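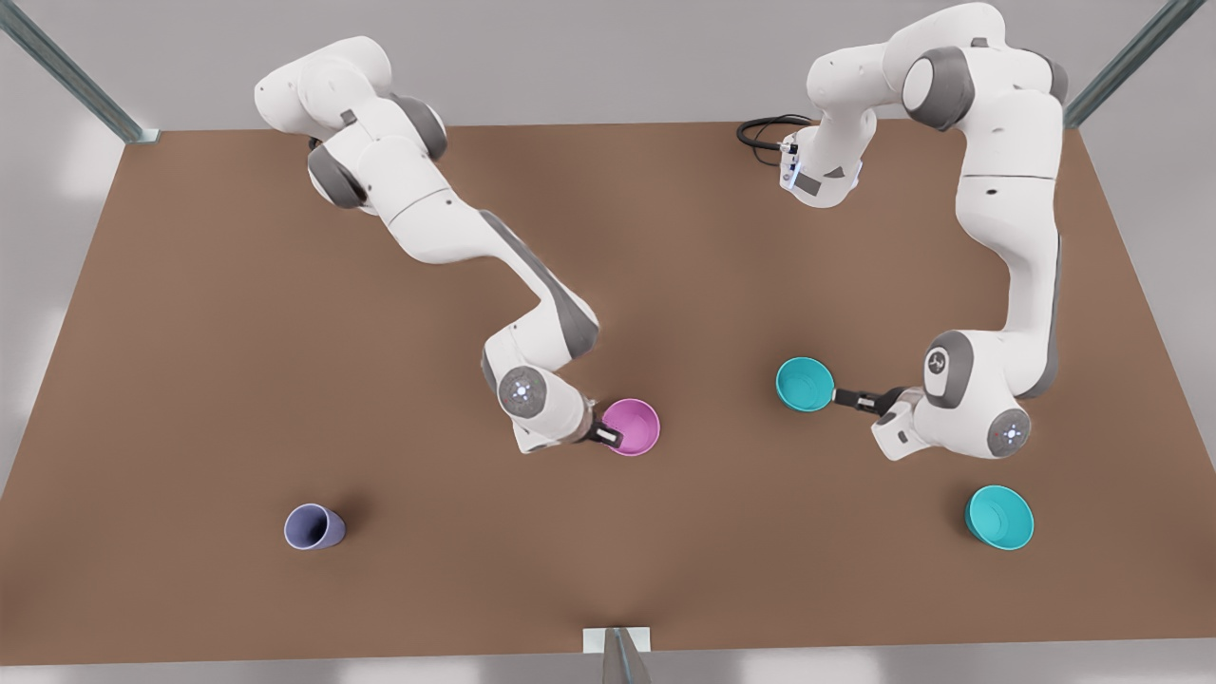 Collecting bowl-and-cup demos in simulation, part two

Last time I wrote about getting the two arms set up in the simulator and why I gave up on the keyboard controls. Since then I've been recording. I have 197 demonstrations I'm willing to train on, and a folder of bad ones that I keep meaning to sort.

The task is called Kombo in my notes, and the rest of this post will call it that too. There are bowls and cups on a brown table, and the arms have to nest the bowls in one stack and the cups in another. Two arms, two grippers, one operator. I drive both with a pair of hand controllers and a foot pedal that starts and stops the recording.

Muthoni Rotich wrote the first version of the reset script. It puts the objects down in random spots, checks that none of them overlap, and rejects any layout where something is out of reach of both arms. The first week I ran it without the reach check and lost a lot of evenings to bowls I couldn't get to. If you are building something like this, put the reach check in before you record anything.

How a session goes

I do 40 attempts in a sitting. After that my hands get lazy and the demos get worse, and I can see it in the plots. The arms start to pause in midair while I decide what to do next. A policy trained on a lot of pauses learns to pause, so I'd rather stop early.

Each attempt goes like this. Reset, look at the layout, decide which arm takes which object, then press the pedal. I try to have the whole plan before I press it. If I change my mind halfway through, I throw the attempt out, even if the stack ends up fine. Stella Shemweta disagrees with me on this and keeps hers. We're going to train on both sets and compare, probably in July.

Fumbled grasps are different. If a gripper slips off a rim and I go back and get it, I keep that one. Those recoveries are some of the most useful examples I have. My first model, trained on 8 clean demos as a sanity check, would miss a bowl and then carry on moving an empty gripper to the stack as if everything was fine.

Grasping by the rim

Rims are the whole problem. One finger goes inside, one outside, and the gripper closes on the wall. Come in too steep and the outside finger hits the table. Come in too flat and the bowl tips. I settled on tilting the wrist a bit and slowing down for the last inch. The cups are easier to grip but easier to knock over.

The overhead view from the main camera isn't much help at that point, so I do the final approach from the close camera and keep the wide one in a smaller window on the side. I wish I had done that from the beginning. My early demos have a wobble right before the grasp that is just me guessing at depth.

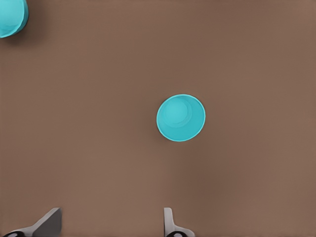 Why not just write a script to generate the demos?

I tried one, called Varna, and it worked well for picking up a single object. With two arms and several objects it needed a special rule for every awkward layout, and I was spending more time on rules than I would have spent recording. The scripted motions were also too much alike. The model trained on them did fine from the usual starting positions and badly everywhere else.

Storage and labels

Every attempt is saved with the camera streams, the joint positions, the gripper openings and the random seed for the layout. The seed is the one I'd fight for. With it I can rebuild the exact starting layout and see what the model does with the same problem I had. I left it out of the first batch and those files are now much less useful to me.

Labels are short. Success, fail, recovered. I used to write a sentence for each one and never read any of them again.

What's next

The target is 1,000 demos, split between me and Stella. Before I record more I want to fix the physics on the cups, which slide a little too easily when they're bumped. That means the demos I have now won't match exactly, and I haven't decided whether to keep them — I'll probably replay a few in the new version and see how many still end in a proper stack.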